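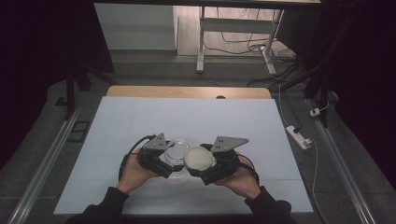
4.2 Lids that outlive their containers

Of all the objects in the Illier household survey, lids surprised us most. We had planned to treat them as parts of something else, one line on the form under "container". Then the forms came back, and people had written in the margins, on the back, even up the side of the page! A lid whose jar broke years ago is still in the drawer, and it has picked up a second job: saucer, coaster, spoon rest, paint dish, cover for a bowl it almost fits.

The survey recorded 983 lids in 40 homes. The oldest with a known date was bought in 1963, and its owner could still describe the pot it came with (blue, chipped, much missed). Round lids moved between jobs most easily, as Karagiannis also found in the Bosimura interviews.
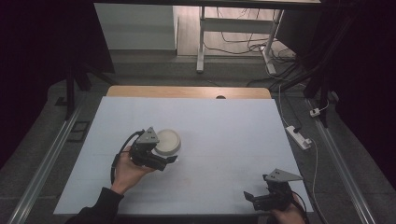
Figure 3. A round lid with a raised rim, lying flat on a light-colored board.

Shape matters here in a way we find delightful. A shallow rim holds a drip or a handful of screws, so the piece can go on working with its inside facing up. Fourteen homes kept at least one lid for small hardware alone, usually near a window or beside the sewing things. 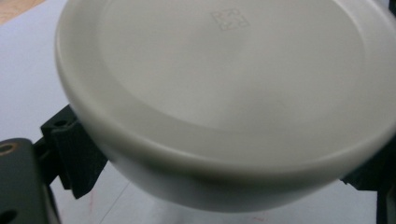

Where lids were stored tells us more again. In Plendby they mostly sat in a stack of their own, sorted by size, while Triantafyllou families tended to tuck them behind the plates and forget them until August, when the preserving starts and every lid in the house is tried on every jar. We return to these seasonal searches in Section 4.3.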